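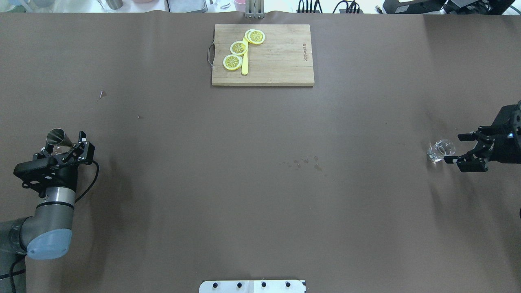

Lemon slices and a yellow plastic knife on a cutting board.

Kauppinen Adds Evening Cooking Classes for Adults
Posted in May by Aino Kuusisto, Kauppinen Press Office

Kauppinen will begin a series of evening cooking classes for adults at its Politz location, the cooking school said Friday. The series has six sessions and is open to people with little or no kitchen experience.

Each class is limited to 12 people and covers one everyday subject: soups, eggs, salad dressings, roast vegetables, simple fish dishes and baking without a mixer. Classes start at 6 p.m. and end with a shared meal.

"Most of the people who call us want to cook supper on a weeknight and have it come out right," said Ilari Savolainen, who runs the adult program. "We kept the recipes short and the shopping lists shorter."
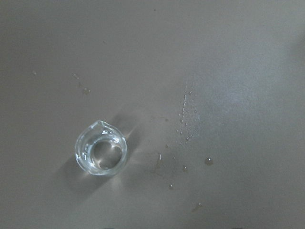 The salad dressing class fills the third evening. Students will mix a basic dressing of oil, lemon juice and salt, then change the amounts and taste the results. Printed recipes are included in the fee — students only need to bring an apron and a container for leftovers.

Registration opens Friday at 9 a.m. at the front desk or by phone. Places can be booked for single classes or for the whole series. Anyone with a food allergy should tell the staff when signing up, as some recipes contain nuts or shellfish.

Recent releases
Kauppinen Extends Saturday Hours at Politz
Bread Course Returns With 19 Places
Summer Schedule for Young Cooks

Press contact: Aino Kuusisto, Kauppinen Press Office
© Kauppinen. All rights reserved. Back to top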